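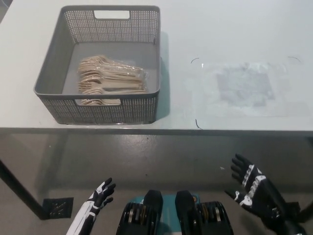 Lists > Cell Practice > Archive > Work surface clearance before an episode

Last updated: March

Posted in March, 4:10 pm, by Phúc Lã

The clearance rule in section 4 of the Litmont practice notes needs a tighter definition of "clear". At present it reads "no objects other than those named in the task sheet", and operators take that to mean objects they would bother to pick up. Transparent film is the usual failure. A sheet lying flat on a white tabletop, as beside the grey basket at the top of this message, gives little more than a few faint reflections, and a quick look from the operator's side can miss it. The thin dark curved marks on the same surface are easier to see but harder to classify: wire or hair, and the current wording covers neither.

Stindier wrote earlier in this thread:

> We went through 446 episodes from the Wamov line and found 11
> where something unlisted was on the table at the start. In most
> of them it was packaging. I don't think that justifies another
> step in the checklist. If the task item is bagged, there will be
> plastic about, and the policy has to cope with it. Can we leave
> section 4 alone and put a note in the appendix?

I disagree on the appendix. Operators don't open it during a shift.

On bagged items I accept the point in part. Where the sheet lists the item in its bag (spoons in a clear bag, for instance), the bag is part of the item and stays. A separate piece of film on the table is not covered by that listing and should be either removed or written in.

Proposed text for 4.2:

4.2.1 Before each episode the operator shall view the work surface from a low angle at the near edge, under the lighting used for recording.

4.2.2 Film, offcuts, fibres and wire shall be removed, or entered on the task sheet as present.

4.2.3 Both hands of the robot shall be raised clear of the table edge and stationary before the operator reaches over the surface.

4.2.4 Container position shall be checked after clearing. Permitted displacement is 10 mm.

Jaunzems asked whether 4.2.3 duplicates the stop requirement in section 2. It does not. Section 2 covers entry to the cell, and the operator is already inside it by this point.

Comments on the wording of 4.2.2 are welcome, in particular on whether "fibres" is enough to cover hair.

Phúc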